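Clollau Opens Breakfast Counter in Clorndale

CLORNDALE, 2024-10-30 — Clollau, the shared workspace on Seto Street, has opened a self-serve breakfast counter for its members and their guests. It runs along the back wall of the ground-floor hall and is open from 6 a.m. until the hall closes.

The counter has a light wooden top and a white two-slot toaster. Bread and butter are put out each morning by Lưu, the bakery next door, which has agreed to supply the counter through December. Breakfast is included in membership, and guests pay 4 dollars at the front desk.

"People were walking in with cold toast in a napkin," said Uchenna Igwe, who manages the hall. "Now they can make it here and sit down with it."

Foam letters in yellow, blue, pink and other pale colors are pinned to the black fabric behind the counter and spell "Fast UMI."

The hall seats 100. Members who want to use the counter for a group breakfast should book two days ahead at the front desk — the room fills up early in the month.

Press questions may be left at the desk for Ravindra Garg. 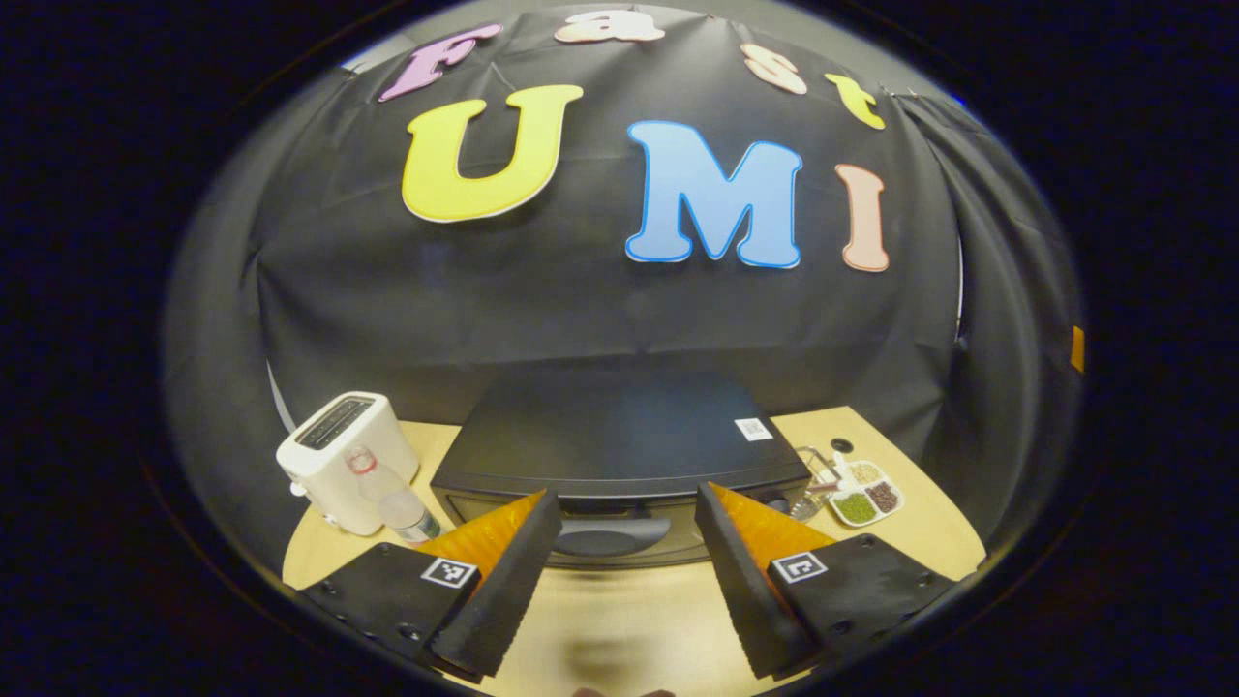 Ravindra Garg
Press Officer, Clollau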